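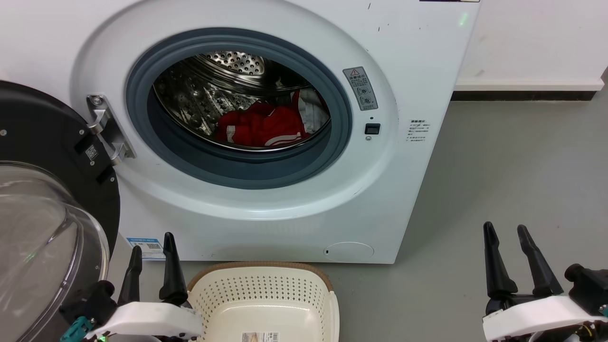

Vasanthi Naidu wrote in to ask whether the Miven gripper kit is stiff enough for laundry work, as her club's pair flexed under a damp towel. Our student team ran two kits through February on the unloading task, washer drum to basket, and the answer is yes, with limits.

Assembly took 4 evenings. The tapered fingers reach past the door gasket and pick up a single shirt well. Heavier bundles make the tips spread, and the grip setting has to be raised before each run - it does not save on power-off. The maker rates the fingers for up to 3,000 cycles. We replaced one set at 8 weeks.

The manual is poor on wiring. Use the Koech cable guide instead; it fits without drilling.

Suitable for clubs with some bench experience. Spare fingers ship in 11 days.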